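The Long White Table

From the Stillbridge office newsletter, April

Since we moved to the second floor, the long white table is the most used place in the building. People eat there, charge their phones there, and on Sunday evening, when I came to fetch my umbrella, there were still cups on it from Friday lunch. I do not write this to complain. I would only like to share what we do now at our end of the room, maybe it helps the other teams too.

First, paper cups. We ordered 2,000 of them from Arnerholm and they disappear very quickly, as many people take a new cup for each drink. Please write your initials on yours with the pen near the sink. Water bottles the same, they all look alike after lunch.

Second, tissues. In the allergy season everybody brings a pack and leaves it open for the others, and this is kind. But please finish one pack before you open the next.
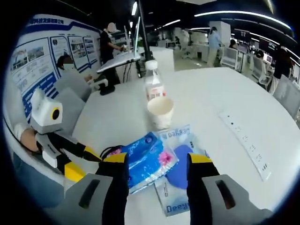
Third, cables. If your charger is not in use, roll it up and put it in the gray drawer. The power strip is for everybody, so please leave two sockets free for guests.

We wipe the table every day at 4. Things which are still there go into the Oltside box next to the printer, and they stay in it for 3 weeks. At the moment the box contains one glove, a lunch container with a green lid and a very good pair of scissors. The scissors we would like to keep, if the owner agrees.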